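Ticket 594 -- Equipment Planning Queue
Subject: Gripper selection before the Wenia cell order is placed
Status: Pending, budget holder
Requester: Ljubica Stojanović

Reported: The purchase request lists three Wedero two-finger grippers with standard black fingers. The requester asks whether these fingers are suitable for soft goods, or whether the wider Zumer set should be budgeted from the outset.

Support response: The item list includes inflatable and rubber toys. The quotation assumes rigid items only and must be revised before approval.
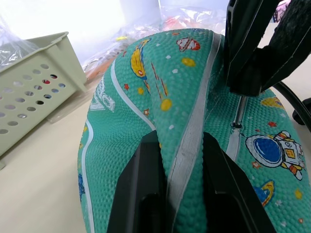

Attachment 1. Rubber basketball held between the gripper fingers; note the fold along the gray-white stripe.

The surface creases sharply at the grip and bulges on either side. Planning should therefore allow for a finger option with a larger contact area. Vukadinović has quoted the wider set at roughly 15 percent above the standard price -- delivery not included.

Action required: Requester to confirm the number of soft items on the list and resubmit the cost sheet by the end of August. The order remains on hold until the revised sheet is attached to this ticket.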